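Lagman: simulated wrist-view episodes for bin transfer
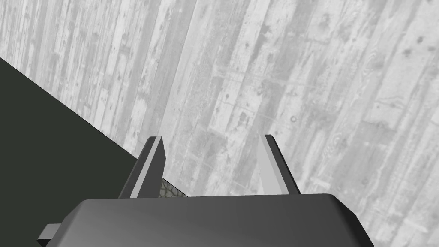
Truken recorded the set to plan the changeover of the Josa packing line, where hand transfer moves to a two-finger gripper. Contact: Vusumuzi Nkuna.

Contents: 123 episodes, 20 floor and table texture sets, 2 lighting presets. Rendered only; no plant footage.

Staffing: packers on Josa become cell attendants. They clear jams, restart the cell and log failed grasps. Cycle times from Lagman must not be used to set quotas or rate individual workers.

Known issue: episode 56 has no gripper state log.

Last updated 15 June 2020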